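December
By Meron Degefa
Filed under: Course Notes > Home & Workspace > Power and Cables

Session 4 handout: Do you need a desktop power strip?

Read this before the practical. It covers the small strips that sit on top of a table or counter, as opposed to the long ones that live on the floor behind the couch. My bias, so you can correct for it: I think most people who buy one of these wanted a longer phone cable.

1. What the box says

The packaging on this kind of product leans on the word "organizer." I have never been sure what is being organized. A strip with a few outlets and a cup on it gives you a place to plug things in and a place to drop pens. The cords that used to be on the floor are now at eye level. Getachew Zeleke, who teaches the other section, disagrees with me here and will tell you his desk is tidier for it. I have seen his desk.

The claims to be suspicious of are the ones with no number attached: "fast charging," "heavy duty," "smart protection." For each strip you look at in the practical, write down what the label on the unit says (volts, amps, watts) and ignore the sleeve. If you can't find a label, write that down too.

2. Shape

Long strips put the outlets in a row along the length. Round ones have less room to play with. The usual trade is a shorter row, USB ports in the gap between outlets, and the switch out toward the rim. It looks good in a catalog. Now bring a bulky charger to it and see what is left. A charger with a wide body can hang over the slots next door, and then you have paid for an outlet you can't reach.

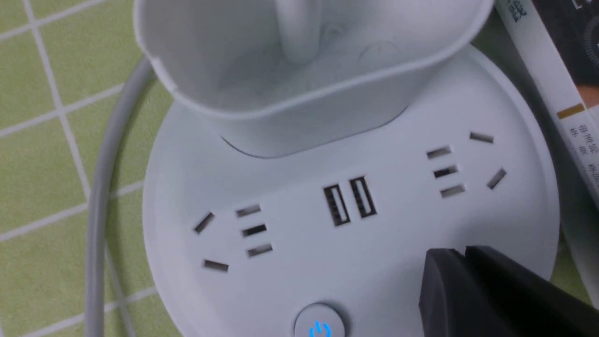

Fig. 1. Round strip with holder, switched on. Two USB-A ports between the outlet groups.

Look at the slots in Fig. 1 before you look at anything else. Each side has five openings, and they don't all run the same way. Students tend to write "two outlets" and move on. I want you to work out which plugs could go in at the same time, which is a different question. Sketch it, then try it with real plugs and the power off.

The ports are USB-A. Plenty of newer phones and tablets come with a cable that has USB-C at both ends, so check what your household owns before you count those ports as useful. An old cable in a drawer counts. A cable you intend to buy doesn't.

3. The holder

I am less convinced by this part than by any other. A cup on a power strip invites you to put things in it, and what people put in cups near outlets includes paper clips, staples, scissors and, once in the Woldemariam lab, a damp sponge. If you must use one, keep loose metal out of it. Also ask where it will be when you reach for a plug. On the strip above, the holder is on the far side of the outlets from the button, which at least leaves the button easy to get at.

4. The switch

A lighted button is worth having. You can tell across the room that the strip is live. Do not read more into it than that: the light says nothing about the load, the wiring in the wall, or whether any surge protection is still working.

5. Where it sits

Tile is easy to wipe and doesn't burn, but it gets wet, and tiled counters are often near a sink. Keep the strip well back from water and the cord out of the path of elbows. No running the cord under a mat. No plugging a strip into another strip, including the Calby and Dradden units on the shelf, whatever their leaflets seem to suggest.

Space heaters, kettles and toasters go straight into the wall. I will take marks off for this one.

For the practical

Bring one charger you use every day, the bulkier the better, and its cable. Work in pairs. Hand in your sketch, the label readings and 200 words on whether you would spend your own money on the strip you tested. "It looks nice" is allowed as a reason, but I will ask how much you would pay for it.

Reading: Kullier packet, pages 14 to 23. Skip the section on color matching.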